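Robotique - notes de la visite chez Trundholm, salle 3

Démo par Llinos Pugh. Tâche du jour : saisie d'objets souples sur plan blanc. À retenir - la caméra est au poignet, donc le flou augmente dès que le bras accélère. Revoir le cours sur le temps d'expostion. 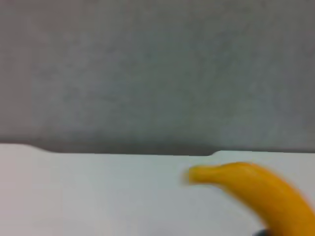 Ensuite, choix du point de prise. Fruit courbe : viser le milieu, pas la tige. Force limitée par logiciel. Jeu de données : 946 essais. Compte rendu à rendre en janvier, deux pages max, schéma du repére poignet obligatoire.

Contact : Zsolt Simon, bureau 199 - Haut de page

Commentaires

Dede : le schéma, à la main ça passe ?

Z. Simon : oui, si lisible.

Faustino : il manque la partie étalonnage non ?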